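Evenings with the robot club

I promised back in the summer that I would write more about the robotics club, and then of course I didn't, so let me try to make up for it now that the clocks have changed and there is nothing to do after supper except sit at the keyboard with a cup of tea going cold beside me.

For those who are new to this blog, I help out two evenings a week at a student club that meets in Eststead, upstairs over what used to be the sewing shop. I say "help out," though my own job is mostly unlocking the door, finding the good extension cord and asking questions that the students are too polite to call silly. I spent my working life repairing cash registers, so I know my way around a screwdriver, but everything past the screwdriver I am learning right along with them. There are 22 names on the sign-up sheet this year, which is more than the room can comfortably hold, and on a full evening somebody always ends up working on the windowsill.

The big thing this year is Lekside. That's the name of the competition, after the hall where it is held every spring, and our club has gone in with a team each time since before I came along. Last year the task was driving a little cart around a course, and we did all right. This year it is picking things up. The organizers give you a list of ordinary objects, the sort you would find on a front desk or in a kitchen drawer, and your arm has to find each one, take hold of it, and set it down where it's told. It sounds so easy when you read it off the sheet! I picked up a hundred things today without giving it a thought, and I couldn't explain to you how I did a single one.

The way our students are going about it is to show the arm how, over and over. They use a gripper you hold in your own hand, with a camera on it, and you go through the motion yourself while it records. Reach, close, lift, set down, open. Then you do it again from a slightly different spot. All those recordings go into the computer at the end of the evening, and the program is supposed to work out from them what a person does. I had pictured robotics as a lot of typing, and there is typing, but there is also a great deal of standing at a table doing the same small thing with your tongue between your teeth.
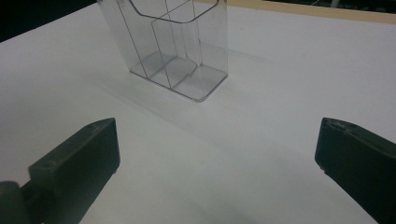
Clear plastic has been the subject of more talk at our club than I would have believed possible. A red cup or a yellow sponge is easy to find on a table. A see-through brochure holder on a white tabletop is another matter, and I have watched grown people (me) put a hand out for one and bump it. The students had a long and fairly loud discussion over whether to do all the transparent things on a dark cloth first. One side said you should start easy and work up. The other side said the table at Lekside will be white, so they might as well get used to it. In the end they decided to do both and compare, and I was proud of them for settling it like that, although it did mean twice the work and I missed my usual bus.

We are up to 612 recordings as of last night. Somebody writes the total on the whiteboard before we lock up, and I've noticed that even the quiet ones look over to see it on their way to get their coats. Not every recording is a good one. They go back through them and throw out the ones where a sleeve got in the way, or where the person changed their mind halfway. I sat in on that part for the first time this month and enjoyed it more than I expected. You start to recognize people by how they move. One student comes at everything from the left, and another sneaks up on each object as if it might run off.

The gripper fingers have been a project all of their own. We are on the third set now. The first were too slick, the second had a rough edge that nobody cared for, and the ones we have at present seem to suit everybody, at least until somebody has a new idea. A small firm over in Trurkness, Tomaszewski, has been kind enough to let us have offcuts and odd screws from their shop, and they always ask how the team is coming along when I stop in. I bring them banana bread, which I think is a fair trade.

There will be 6 students going to Lekside, and choosing them is a sore subject that I am staying well out of. The rest are coming along to watch, and I have been asked to see about the van. Before then we still have the kitchen half of the list to get through, starting with the spoons, and I need to buy another extension cord.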